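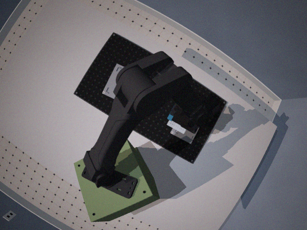

When do we have to start using the new recycling bins?

The first pickup with the new bins is the week after the holiday, and your regular collection day stays the same. Your old blue tub can go out one last time that week, and the crew will take it away empty if you turn it upside down at the curb.

We have had a lot of calls at the town office, so the rest of this item covers what people ask most.

Each household gets 2 bins. The one with the yellow lid is for paper and cardboard. The one with the gray lid is for bottles, cans and jars. Apartment buildings with nine or more units will share larger containers behind the building, and the building manager will have the keys. If you live in a smaller building and do not have your bins yet, call the office and leave your street address and unit number.

Paper and cardboard must be dry and flat. Pizza boxes are fine if you tear off the greasy part. Shredded paper goes in a closed paper bag. Milk and juice cartons go in the gray-lid bin, even though they look like cardboard – the sorting plant asked for this change in May.

Rinse jars and cans, but do not worry about labels. Leave caps on plastic bottles. Lids from metal cans can be dropped inside the can. We still cannot take window glass, light bulbs, garden hoses, foam trays or plastic bags. Plastic bags are the biggest problem at the plant, so please empty your recycling straight into the bin and take the bag back inside.

Put the bins out by 6 in the morning with the handles facing your house. Leave three feet between them, and keep them clear of parked cars and mailboxes. On Kinyua Street, where the road is narrow, residents on the even side should carry their bins across to the odd side until the water main work is done.

The collection contract is with Gornico, the same company that picks up our trash. The trash schedule is not changing. Missed pickups should be reported to the town office and not to the company, and we will pass them along the same day.

Jabari Lyimo in Public Works is keeping a list of people who need help getting bins to the curb. There is no form to fill out. Call and ask for him, or leave a note at the front desk. The crew will come up the driveway for anyone on the list.

Extra stickers showing what goes in each bin are at the library and at the front desk.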